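# Bowls and Trays: What We Changed at the Relby Street Kitchen

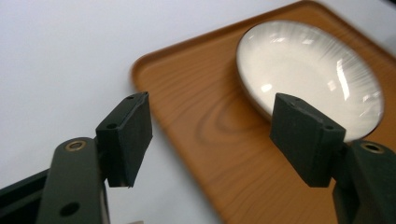

**Do I need to put a tray under a bowl of soup?**

Use one any time the bowl has to travel farther than the counter it was filled on. For a bowl that stays put, a placemat or the bare table is fine.

The question came up at the November supper and several members asked us to put something in writing. Thitima Mahawong and Bogdan Grecu went through the serving cupboards afterward, and what follows is mostly their notes, with a few additions from people who wash up.

**Shallow bowls.** We now use the shallow bowls for rice dishes, noodles without much broth, salads, and cut fruit. They are easy to eat from and the food looks good in them, but they are poor at holding liquid on the move. A shallow bowl filled to the rim will slop at the first doorway. If soup has to go in one, stop a finger's width below the rim and offer seconds.

**Deep bowls.** These live on the lower shelf, left of the sink. Please use them for soup, curry, and anything served with a ladle. We have 19 left that are free of chips. Five more have small chips on the foot and have been moved to the potting table, where Uthai Limsakul is using them for seeds. Please don't bring those back into the kitchen.

**Trays.** One bowl per tray, in the middle, with the spoon lying beside it. Two bowls on a small tray will slide toward each other as soon as the person carrying it turns. If you have a lot of people to serve, take the rolling cart from the hall. It holds three trays on each level and the wheels were oiled last month.

A folded damp napkin under the bowl stops it from moving. Lertchai Mahawong has served this way at home for years and showed the new helpers how to do it before the last supper. The napkin should be wrung out well and folded flat, or the bowl will rock.

**Washing.** Bowls can go in the dishwasher, top or bottom rack, facing the center. Leave a gap between them. Most of the chips we found were on rims that had been touching through a full cycle. Wooden trays do not go in the dishwasher at all. Wipe them with warm water and a drop of soap, dry them right away, and stand them on edge in the rack by the window until morning. The same goes for any tray with a wood-look surface unless it is marked dishwasher safe on the underside.

For gray marks inside a white bowl, try a paste of baking soda and water on a soft cloth. The marks are usually metal left behind by spoons and they come off with a little rubbing. Tea stains need longer. Leave the paste on for half an hour, then rinse.

**Stacking.** Stack bowls of the same shape only. Shallow ones go no more than six high, with a paper towel between every other bowl. Somebody had been nesting the deep bowls inside the shallow ones, and two of them were stuck together so firmly that Bogdan had to set them in warm water with ice in the top bowl to get them apart. It worked, but it took him most of the break.

**What we still need.** The kitchen is short of small trays, the size that holds one bowl and a cup. If you have any at home that you don't use, leave them on the bench inside the side door with your name on a slip of paper. Color doesn't matter. A raised edge is preferred, and please check that it sits flat on a table before you bring it in. We have enough large trays and can't store more.

Lertchai Sitthichai is putting together the order for replacement bowls from Murkora. He would like to keep to plain white so that new pieces can be mixed with the old. If you object, or if you know of a cheaper supplier, talk to him before the next supper. He is usually in the kitchen from 4 p.m.

Labels for the shelves are printed and will go up this month. Until then, the bowls go back where you found them.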